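Workshop and small parts room – six-monthly inspection checklist, with comments
December
By Bernadette Pons

Helow building, ground floor. Walked through with Mireille Courtois, starting 8 am. Items are marked OK, ACTION or N/A. Anything carried over from the last inspection says so.

1. Exits and aisles
OK. Both exits open from the inside without a key. Rear aisle was narrow last time and has been cleared back to the yellow line. Please keep pallets off the line, even for a short delivery.

2. Emergency lighting
ACTION. The fitting over the rear exit did not come on with the test button. Wekton to replace it. All others held for the full 30 minutes.

3. Fire extinguishers
OK. Tags current, gauges in the green, brackets tight. The one beside the paint cupboard had a coat hung over it. Coat removed, and a hook has been put up on the other side of the door.

4. Electrical leads and power boards
ACTION. 2 leads taken out of service, one with a split sheath and one with no tag. The power board under bench 17 was feeding a second power board. Unplugged on the spot. If more outlets are needed at that end, put in a request and we will price it properly.

5. Benches and work surfaces
OK. Tops are sound, with no splinters or lifted edges. Food and drinks are still turning up on benches where solvent gets used. This was raised in the last report and again at the toolbox talk.

6. Small parts storage
OK, with a comment. Compartment trays are in fair condition and none were cracked. Labels are missing from most of the trays on the lower shelf. Mireille will print a new set.

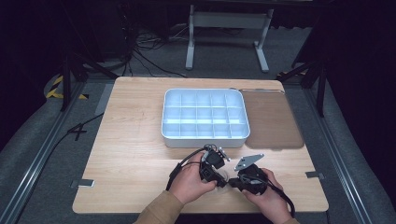
Heavy bins have been moved down to between knee and shoulder height, as asked. The top shelf is now for light stock only, and the step stool lives at the end of the bay. Do not climb the shelving.

7. Chemicals
ACTION. Safety data sheets for the Graltico degreaser are out of date in the folder, though the current ones are on the computer. Print and swap. One spray bottle had been filled from a bulk drum and had no label. Contents unknown, so it has gone to the waste cabinet.

8. Machine guards
OK. Bench grinder rests adjusted, gap within limits. Drill press guard closes fully. The emergency stop on the drill press was tested and works, but the colour has worn off the button – new cap on order.

9. Lighting and eye strain
OK. Readings at the benches were fine. Staff doing fine sorting asked for a magnifier lamp on a clamp. Reasonable request, passed on to Chuensuk with the next supplies order. 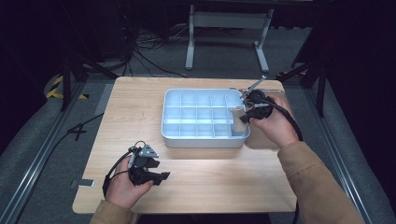 Compartment tray on the bench top, small parts area.

10. Manual handling
OK. Trolley wheels greased. The tall trolley still pulls to the left when loaded and should be used for empties until it is looked at.

11. First aid
ACTION. Kit is short of eye wash and medium gloves. Burn gel expires this month. The first aiders' names on the wall need updating.

12. Housekeeping
OK. Bins emptied, rags in the lidded metal bin. Damp patch by the roller door has not grown – carried over, keep watching after heavy rain.

Actions under items 2, 4 and 7 are to be closed first. Sign and date the sheet on the noticeboard when each one is done, and leave the old tag or part with Mireille.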